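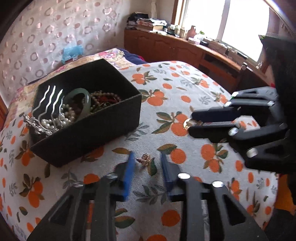
Nasrin Mousavi

Jewelry box day! I have been putting this off since January and this morning I finally tipped the small stuff out onto the bed and got going. Thread, because I have thoughts (so many thoughts) about tangles.

First thing: the orange print sheet is my favorite sheet in the house and a terrible place to sort gold. All those green and brown leaves! A little flower earring can lie right there on a leaf and you look straight past it. Next time, a plain towel. I say this every time.

But wow, I had forgotten how pretty it all looks piled up in one black box. Pearls and jade and silver and beads, all in together like they're at a party.

The pearls came to me from my grandmother and they deserve better than being heaped in a corner. I read somewhere that you should store them flat and away from metal, so they're getting a soft pouch each. I'm cutting up an old pillowcase for that. Seven pouches, and I can sew a straight line if I go slowly.

Also pearls go on LAST when you get dressed, after perfume and hair spray. My aunt in Stondov drilled this into all of us and she still checks. She will check at weddings, in the doorway, with her coat on.

Can we talk about the silver hair fork? Four long wavy prongs and it holds better than any clip I own. Twist your hair up, catch a bit from the outside of the bun, flip it over, push it through toward your scalp. Done. I wore it through a whole dinner at Sallen and then a very long walk home, and not one strand came down.

The trouble with it is that it's too tall for the box. It has to stand up in the back corner with the tips poking out over the rim, and then every necklace in there wants to climb it. It's moving to the cup with my brushes, where it should have been all along.

Pale green jade bangle, my love. It only goes on with hand cream and patience. I squeeze my thumb in toward my palm and slide the bangle over with a bit of plastic bag on my hand – someone at Bahrami showed me that years ago and I've never found a better way. The light through the edge of it still makes me stop and stare.

OK, the beads. The little brown and dark red and gold ones. This is the part I was dreading, and it's a proper knot. My method, such as it is: don't pull. Lay the lump flat, open every clasp you can find, and loosen from the middle outward. Two blunt sewing needles work better than fingernails.

If a strand won't move, I leave it and work on a different one, then come back. Half the time the stuck one is only stuck on its neighbor. Tea helps. A podcast helps more.

I'm hanging them afterward instead of boxing them again. I have a strip of wood and a bag of cup hooks from Jovgate that have been waiting in a drawer for a good excuse, and this is it! One hook, one necklace, no exceptions (I will make exceptions).

The silver filigree piece gets its own spot too. Every curl on it is a tiny trap, and it had itself hooked over the side of the box against the pearls. I'm thinking a small dish on the dresser where I can see it, with nothing else in the dish. Polishing cloth only, no paste, because paste gets down in the curls and stays there.

Rings and earrings are going in an egg carton for now. Don't laugh, it's wonderful. A cup for the gold ring, a cup for the flower earrings, and the lid closes. I might paint it. I might line it with the leftover pillowcase, now that I think of it.

A couple of you asked about the box. I'm keeping it! I love a big plain box with no little sections. The pearls in their pouches will go in the bottom and the bangle on top, and that's plenty.

Back to the beads. If you've got a trick for really fine strands, please send it my way – I have two necklaces in there twisted around each other like rope and I refuse to cut either one.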